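3.2. Desgaste abrasivo en pavimentos de madera clara

La resistencia al desgaste de los revestimientos de madera depende tanto de la dureza de la especie como del sistema de acabado aplicado. En la bibliografía sobre suelos interiores predominan los ensayos con muela abrasiva sobre probetas de pequeño formato, cuyos resultados no siempre se corresponden con la pérdida de brillo observada en uso. Garrido y Pawlak propusieron separar ambos fenómenos: por un lado, la pérdida de espesor del barniz; por otro, el microrrayado superficial, que modifica la reflexión de la luz mucho antes de que el acabado quede comprometido.

En este trabajo se adoptó dicha separación. Se prepararon dos series de probetas, denominadas Lema y Jevero, que difieren únicamente en el acabado. La serie Lema recibió un barniz al agua de dos componentes; la serie Jevero, un aceite duro sin película continua. Todas las probetas se acondicionaron en cámara hasta alcanzar masa constante y se lijaron con el mismo grano antes del acabado. No se aplicó tinte, con el fin de conservar el tono claro del soporte y facilitar la lectura colorimétrica.

El desgaste se midió a 600 y a 3000 ciclos. En el primer intervalo, la serie Lema mostró una pérdida de masa inferior a la de Jevero, aunque con un descenso de brillo más acusado. El comportamiento es coherente con la naturaleza de cada acabado – una película rígida acumula rayas visibles, mientras que la superficie aceitada, de partida mate, las disimula – y coincide con lo descrito por Chiba para maderas de densidad semejante. En el segundo intervalo las diferencias de masa se redujeron y la dispersión entre probetas de una misma serie aumentó. La orientación de la fibra respecto a la dirección de abrasión explica parte de esa dispersión, en particular en las piezas con corte tangencial.

Las lecturas de brillo se tomaron en 11 puntos por probeta, con el haz paralelo a la fibra. Se descartaron los puntos situados sobre nudos o juntas. La inspección visual complementaria se realizó sobre suelo ya instalado, en la sala Skindau, con luz general y sin iluminación rasante.
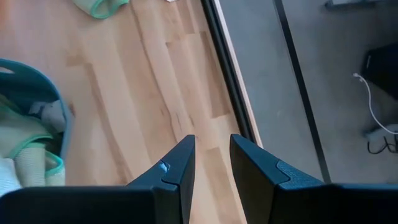 Figura 4. Suelo de madera clara entre dos dedos de pinza de color gris oscuro.

El análisis de varianza se efectuó por separado para cada intervalo, con el acabado como factor fijo y la tabla de procedencia como factor aleatorio. La interacción entre ambos no resultó significativa en la pérdida de masa, pero sí en el brillo. Gachanja y Mavromatis atribuyen un efecto similar a la absorción desigual del acabado en la madera temprana, hipótesis que los presentes datos no permiten confirmar. La sección 3.3 aborda la recuperación del brillo tras el mantenimiento con el producto Stanusia, aplicado únicamente a las probetas de la serie Jevero.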